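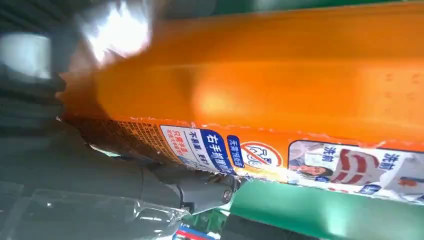 An orange detergent bottle on its side, with the small print along the lower edge.

Getting the Last of the Laundry Detergent

Posted February 19, 2007

A bottle that pours nothing still has detergent clinging to the walls. Lay it down with the cap end lowest and leave it overnight. A folded towel under the base gives enough slope. By morning there is usually enough for a small load.

For the rest, add half a cup of warm water, close the cap tightly and swirl. Do not shake – you will get a bottle full of foam. Pour the rinse straight into the washer and use it the same day. Thinned detergent does not keep well.

Measuring

Most people pour too much. The lines inside the cap are hard to see, so mark the one you use with a permanent marker. Our water here in Tunilley is soft and I fill to the lowest line for everything but work clothes. If towels come out stiff, cut back before you try a softener.

Drips

Set the bottle on an old saucer or a plastic lid. Wipe the threads with a damp rag every couple of weeks or the cap will glue itself on. If it is already stuck, hold it under hot tap water for a minute and try again with a rubber glove.

Detergent spilled on the floor is slippery and water makes it worse at first. Scrape up what you can with a piece of cardboard, cover the rest with cat litter or salt, sweep, then mop twice.

Storage

Keep bottles off the floor of an unheated garage in winter. Detergent that has frozen may turn lumpy. Let it come back to room temperature and swirl it before giving up on it. Keep all of it on a high shelf if there are children in the house.

Next: cleaning the lint trap housing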